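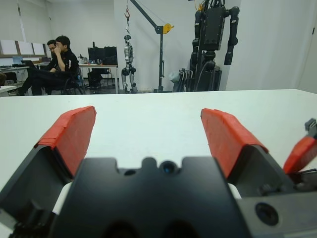 The gripper over its white table, red-orange pads and all.

Skosen Two-Finger Gripper: can it do the chores yet?

Oct 23, 2020

I have wanted a machine to put my dishes away for as long as I have had dishes, so when Tuấn Hứa wrote in September to say he had the Skosen gripper bolted to an arm and would I like to come and try it, I had my coat on before I got to the end of the message! I ended up spending 5 days with it, which was a good deal longer than either of us had planned, and I went home very fond of it and still doing my own dishes.

First, what you get. The Skosen is a plain parallel gripper, two black fingers that open wide and close straight toward each other, with a grippy red-orange pad on the inside of each one. It's a simple thing and I mean that kindly. I've tried hands with more joints than my own and spent most of the visit waiting for them to be fixed. With this one you learn what it can hold in a morning, and after that you mostly trust it.

Now for the chores. I brought a bag from my own kitchen (plastic cups, wooden spoons, dish towels, a box of crackers and a jar of my neighbor's plum jam) and we worked our way through it over the white table. The cups were a joy. Out of 20 tries at standing a cup upright in a tray, it managed all but 4, and two of those were me setting the cup too near the edge. Spoons were nearly as good once Tuấn slowed down the approach. The crackers survived, which I had not expected, and we ate them.

Towels are another story. It will pick one up by a corner very nicely, and then there you are with a towel hanging from a corner. Folding really wants two hands and a bit of patience, and even with a second gripper helping, our best effort looked like something my brother would have put in a drawer when he was nine. The jam jar it could lift but not open. I opened it myself, a little smugly.

On the shop-floor side I'd be more cheerful. Birgit Wendt runs a small packing room for Plumetti, and she has had the same model moving boxed parts from one tray to another for a while now. Her boxes are all one size and they always arrive the same way up, and she told me she would buy it again tomorrow. My kitchen has never once been the same way up.

A few grumbles. The pads pick up lint, and they wear along the edges sooner than I'd like, so order spares with the gripper. The Wivdale software that comes with it is friendly enough until you want to change the closing force, and then it's four menus deep and labeled "Kim profile" for reasons the manual keeps to itself. Setup took us most of an afternoon, with tea.

Would I buy one? For sorting and packing sturdy things of a known size, yes, gladly. For a house, please wait. I'd give it 4 stars out of 5 for the workshop and 2 for the kitchen, and I've asked Tuấn to call me the minute it can fold a towel.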